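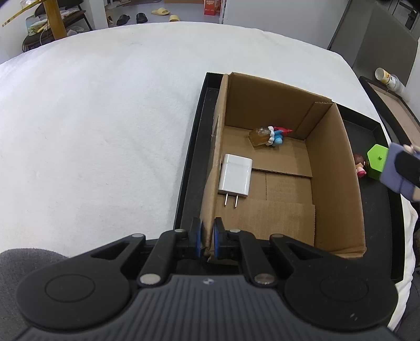 When does the Trundley parcel counter move? The counter on Mill Street closes at 5 p.m. on the last working day of October, and the new one opens the next morning inside the Altthorpe bus station.

The move was confirmed this week by Andreadis, the company that has run the counter for the past six years. Customers will be able to send and pick up packages at the bus station from 7 a.m. to 8 p.m., three hours longer than the current opening times. The phone number stays the same.

Packages that arrive at Mill Street before the closing date and have not been picked up will be taken to the bus station overnight. Customers do not need to do anything, but they should bring the same pickup slip and a photo ID. The new counter will hold packages for 20 days before sending them back, up from 14.

Sulastri Hartono, who manages the counter, said the Mill Street building had become too small for the number of packages coming through it.

"We had a line out the door most evenings last winter, and there is nowhere to park," she said. "At the bus station we get a proper storage room and people can pull in for 20 minutes without paying."

The storage room has shelf space for 400 packages. Mill Street has room for 200, and during the holiday season part of the overflow was kept in a rented garage two blocks away. Customers whose packages ended up there sometimes had to come back the next day.

Prices for sending packages will not change before the end of the year. The counter will stop selling moving boxes and will carry only the four smaller sizes, along with tape and padded envelopes. Used boxes in good condition can still be dropped off for other customers to take — a shelf for them will be set up next to the entrance.

Some residents on the north side of Trundley have complained that the new location is harder to reach on foot. The walk from the Mill Street shops to the bus station is just over a mile, and part of it has no sidewalk. A letter with 60 signatures was handed to the town office last month asking for a pickup point to remain in the neighborhood.

The town office said it had passed the letter on to Andreadis but had no say in where the company rents space. Hartono said a set of self-service lockers outside the Nuvville pharmacy was being looked at, but no agreement had been signed and she could not give a date.

The Number 4 bus stops at both ends of Mill Street and goes directly to the station. It does not run after 6:30 p.m.

Mail held for vacation stops is handled by the post office and is not affected by the move.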